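Chapter 10
How Paper Ages

Paper looks permanent, but it changes from the day it is made. This chapter deals with light, damp and handling. 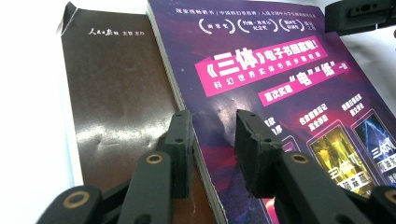
10.1 Acid and light

Cheap wood-pulp paper turns yellow and brittle as acids break down its fibres. At Skollalbridge library, Sérgio Simões stored 400 volumes in the dark for 12 years and found far less yellowing.
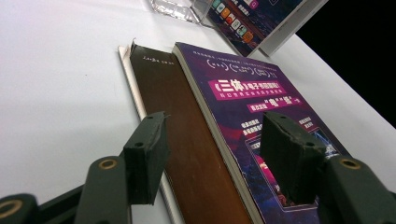 Figure 10.1 Three books stacked flat.

10.2 Damp

Mould needs moisture. Keep stores below 20 degrees and air them well.

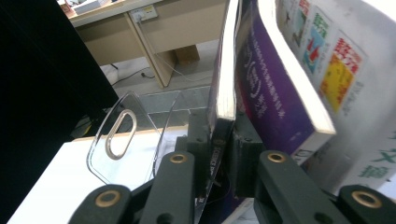 Page edges take up water first - the centre of a closed book may lag by days.

10.3 Surfaces

Dust holds moisture against a cover. Wipe the work surface before each book is opened. A white tabletop makes loose fragments of brown paper easier to find.
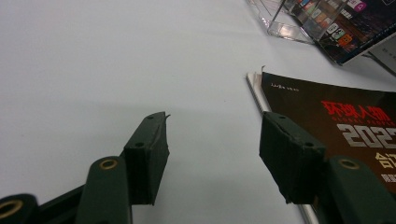 Handling does slow damage. Corners bend and joints weaken with use. Dirt shows early on a pale, smooth surface like this tabletop, so clean it between books.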